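Visiting a wholesale clothing fair as a small shop

December 4, 2019

I run a small womenswear shop and until this year I bought nearly all my stock online, from photographs. In August I went to the Fenura trade fair for the first time, to see whether it was worth the train fare and two nights in a hotel. These are my notes, mainly for other shop owners who have been putting it off as I had.

Registration is free if you are a retailer, but they do check. You need proof that you trade, and a business card alone was not enough for the woman in front of me. I had a copy of a supplier invoice and my shop's bank letter, and that got me through in a few minutes. Bring both on paper. The phone signal in the entrance hall was poor and people were standing about trying to load emails.

The fair fills 4 halls. Hall one is mostly large brands with closed stands, where you need an appointment. I had none, so I walked straight through it. Halls two and three are the wholesalers and makers who will talk to anyone, and I spent most of my time there. The last hall is bags, scarves, shop fittings and software.

My first proper conversation was at Skustorier, who do knitwear and plain jersey tops. They sell in packs, so you take a set run of sizes in one colour and can't swap the large for another small. That is common at this price and I already knew it from buying online. What I hadn't known is that they will split a pack for a first order if you ask at the stand. It isn't on their website. I ordered two styles, both in navy, and asked for delivery in the first half of the autumn.
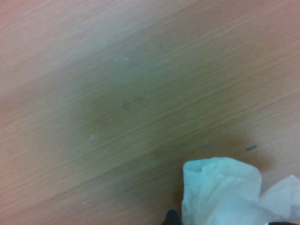
Fabric was the main thing I wanted to learn about, and I should have gone to the Phromma stand earlier in the day. They make dresses and loose trousers in cotton and a linen mix, and Boonsong Wongsuwan, who runs their export sales, was willing to go through the cloth with me piece by piece. My difficulty with buying from photographs has always been colour. A top described as khaki can arrive as green or as brown, and customers send it back. He said most makers will post a swatch if you ask for it by dye number, and that colour names are close to useless between one factory and the next. I know what he means. The mark on the light wood table in this picture is somewhere between olive green and a brownish khaki, and I could see three suppliers giving it three names. I now ask for a swatch before every first order.

Phromma's minimum for a new account was 38 pieces, which can be mixed across styles. For anything made with your own label the minimum goes up to 3000, and that is far beyond a shop of my size. I asked whether shops ever join together for an order like that. He said it happens, but one shop has to sign for the whole amount and pay the deposit. I have not found anyone I'd do that for, or who would do it for me.

In the last hall I sat through a demonstration of Wistix, a stock system for small shops. It looked easy enough to use. It keeps a record of sizes and prompts you when one is running out - useful if you buy in packs and always end up with the wrong ones left over. The monthly charge was more than I wanted to pay and I still use a spreadsheet.

Some practical points. Wear flat shoes. The cafe between halls two and three had a long queue from noon, so eat early or take sandwiches. Most stands don't allow photographs without asking, and one man was told off quite sharply for it. I wrote style numbers in a notebook and asked for a line sheet each time, and I was glad of both when I got home and tried to remember which blouse was which. Don't expect to carry stock away with you, either. Almost everything is ordered for a later season, and the few stands with goods to sell on the spot were clearing odd sizes.

I opened 2 new accounts as a result of the trip. The Skustorier order came a week late but complete. The Phromma dresses arrived on time, and the rust one sold out before I had it in the window. I have already registered for next year and will book appointments in hall one this time, and a hotel nearer the station.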